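January 9, 2023

I came to the lab before the heating was on and worked in my coat until ten. The plan for the day was simple: finish the grid reader, run it on both cameras, and give Shuzhen Yao a transform she can use in her planner. I have the grid reader. I do not have the transform.

The part that went well first. The blue is easy to separate from the paper. I moved the threshold out of RGB and into hue and saturation, as Jinfeng Xiao suggested before the holiday, and the mask became clean in the head view with one setting. In the wrist view the same setting also works, even where the arm throws its shadow. I was afraid of this shadow and I had already written half of a function to remove it. I deleted the function. It was a pleasant moment.

After this I connected the line fitting, and the trouble started. My code took for granted that a line goes from one side of the sheet to the other side. I wrote it in April for the printed board, where this is always true. Tape is a different matter. When a line has a gap, the fitter makes two lines with slightly different angles, and then the grid has two corners where it should have one. The solver is polite and accepts both. It gave me a camera pose that would put the head camera below the floor.

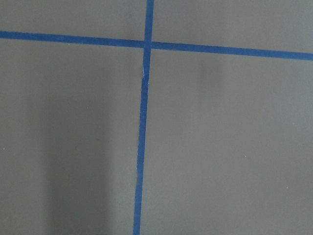
Wrist view at a crossing. The fitter found this one without help.
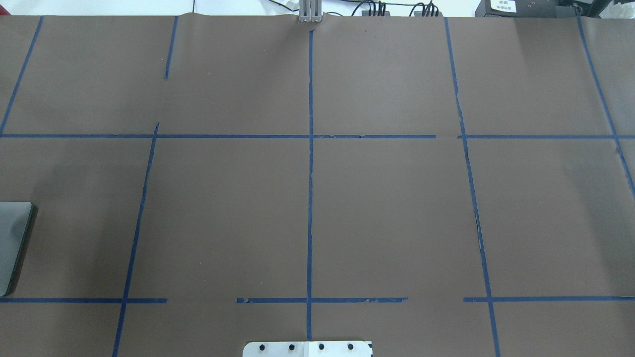
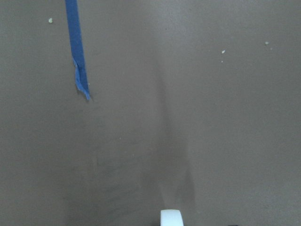

A torn end of the tape. My code wanted to continue the line down the bare surface. 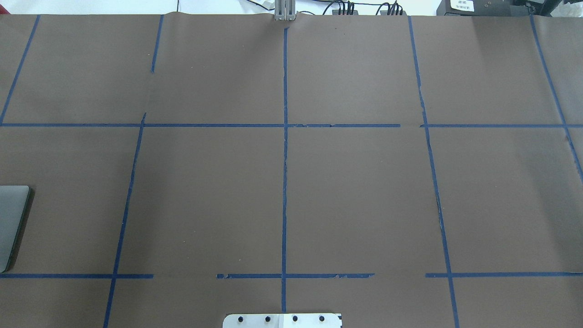 So the whole afternoon went to merging. I now take every piece as its own segment, with its own two ends, and I join two pieces only if the angle agrees and the distance from one to the other line is small. The slanted lines were a good test of this, as they must not be pulled straight. My first version pulled them straight. It had a term which rewarded right angles, and I had forgotten that I put it there. The residual looked beautiful and the answer was wrong. I must write this on paper and put it over my desk: a small residual says only that the model agrees with itself.

The second question was what to do with a ragged end. If I fit the full contour, the small torn bits move the end point and turn the line a little. I tried to cut a fixed length from each end, and it helped, but on a short piece too little remains. Then I tried to fit only the two long edges and take the middle between them. It is slower. One pass over 840 saved wrist images took 196 seconds, and with the old contour method it took 128. For calibration this does not matter to me. Suqin Zou would like to run it while the arm is moving, and for her it matters very much. We spoke a while about using the slow method only near the crossings. She thinks the crossings are enough and the rest of each line is decoration. I think she is partly right, but with the wrist camera so close to the surface there is often no crossing in view, and then one line is all we have.

We did not agree, and we went to eat noodles.

After lunch I looked at the time stamps, which I should have done first. The wrist images come to Turero through one queue and the joint angles through another, and I matched them by order of arrival. The difference is up to 60 milliseconds. When the arm stands still there is no harm. When it moves, I give the solver a picture from one place and a pose from another place, and I ask it to be friendly to both. I am quite sure that a part of my error lives there. I changed the matching to use the stamp from the driver, with interpolation between the two nearest joint readings. The code is written and the tests pass. I have not yet run it on today's data.

Yanling Wei asked again if we can move from our own logger to Wona. I said yes too quickly. Her reason is good (one clock for everything), but the export scripts are all mine and they are not pretty, and I will have to explain them to somebody.

To do tomorrow:
run the new matching on the saved images, first with the arm still, then with the arm moving
take the right angle term out of the config file also, it is still there with weight zero
ask Aiguo Cui which camera model he used for the head camera, the distortion values in the repository look like default values
answer Shuzhen, who has waited since the morning and was kind about it

I missed the bus and walked home. My shoes are drying on the radiator. Mother called, the package with the tea has arrived there and the scarf is the right color.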